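Where on the magazine should the gripper hold? House rules wanted

drudine_jo
We're writing up handling rules for our sim cell before the real one gets built, and I'm stuck on rule 2. My draft says "grip feed magazines at the lower end only, both fingers on the side walls". Merrick (our integrator) wants it mid-length for balance. Who's right? This is a render from my current setup.
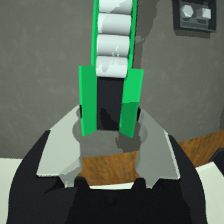 Lower-end grip on the green magazine, simulated.

skurkix
I'm with Merrick, sorry! Hold a long thing by one end and every quick move turns it into a lever. We went mid-length in March and I wouldn't go back.

uro805
Depends what's in it though. With cylinders lying across the channel like yours I'd want the fingers well clear of the rails, in case they pinch and something jams. Lower end gets my vote, but put a speed limit in the same rule.

skurkix
Fair, but then it's a rule about speed and you've still got the lever.

drudine_jo
Could live with a speed limit. Peter Beneš at our place also wants a line saying no rule gets signed off from sim alone, and I can't really argue with that, my friction values are guesses.

uro805
Peter's right. Mark it "provisional" and test both grips with a full load and a part load.

drudine_jo
Will do. Rule 2 stays provisional, draft dated 2026-06-30. Skurkix, could you post your mid-length wording?

skurkix
Yep, tonight.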